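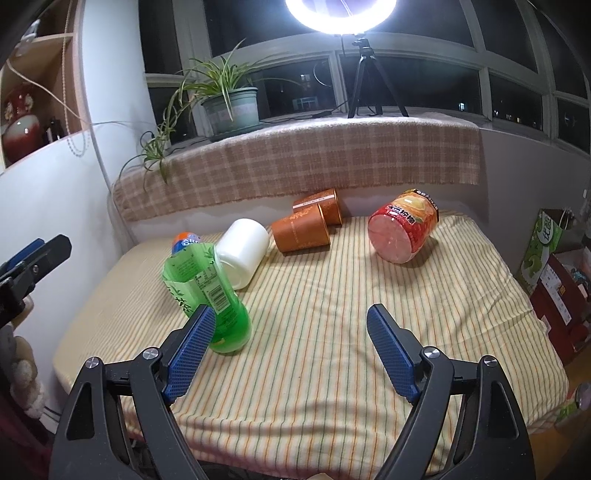

Home Diary Archive Garden About Contact

December, early morning

Up at five because of the wind. The loose gutter over the back door was knocking again and once I'm listening for it I can't sleep. Made coffee, sat in the kitchen with the light off until I could see the fence.

It is now the third week of my mother's house. I keep writing it that way in my notes and I suppose it's what I mean. The sale to the couple from Alvarado goes through next month and everything has to be out before then. Hanne has the upstairs, I have the downstairs, and we meet on the landing and argue about lamps.

Yesterday was paperwork. Mom kept every electric bill from the time they moved in. I filled seven grocery bags for the shredder and kept one folder: the deed, Dad's discharge papers, the receipt for the piano. They paid 327 dollars for it, used, and it took four men to get it up the steps. I remember one of them sitting on our lawn afterward with his shoes off. Abelardo Rivadeneyra came by at noon to look at it for the school. He played a few chords and said the soundboard is cracked but the kids won't mind. He'll send a truck. I was glad it was him and not the dealer, who offered to take it away for 400 dollars, meaning I would be the one paying.

Hanne wants to keep the dining table. She has no room for it. I told her so and she said she would get a smaller couch. We left it there.

In the afternoon I drove to the dump and then to Nidia Cusi's to return the hand truck. She gave me soup and wouldn't let me leave until I'd eaten all of it. She and Mom walked together most mornings, out to the Rendus bridge and back, and she told me a story I hadn't heard, that Mom once got as far as the bus station with a packed bag the year I was nine, and bought a sandwich there and came home. Nidia thought I knew. I said I did. I don't know why I said that. I thought about it on the drive back and missed the turn.

I haven't told Hanne. She would want to know what month it was, what Dad had done, who else was told. I'd like to have it to myself for a few days first.

Found in the hall closet: 43 jigsaw puzzles, most of them with a note taped to the lid in Mom's writing. "One missing, sky." "All here." "Two missing, Aníbal's dog." That would be Aníbal Correa from next door, whose dog did eat things. I'm keeping the one with the dog note. The rest go to Amparo Benavides at the library, who runs a swap shelf and said she would take all of them, even the incomplete ones, if I leave the notes on.

Supper was eggs. Hanne was tired and so was I, and neither of us mentioned the table. She found our old height marks inside the pantry door, and we stood there with a flashlight looking at them. I was taller than her for one summer. She says the pencil slipped.

For today:

Call the gas company before ten.
Boxes from the garage, the dry ones.
Ask Abelardo what time the truck is coming.
Sheets and towels to the shelter.
Gutter, if the wind drops.

It's light out now and the wind hasn't dropped. Hanne's alarm has gone off twice. I'm going to put the second pot on and wake her.

This site uses cookies to remember your settings. Accept | Learn more

Last updated: December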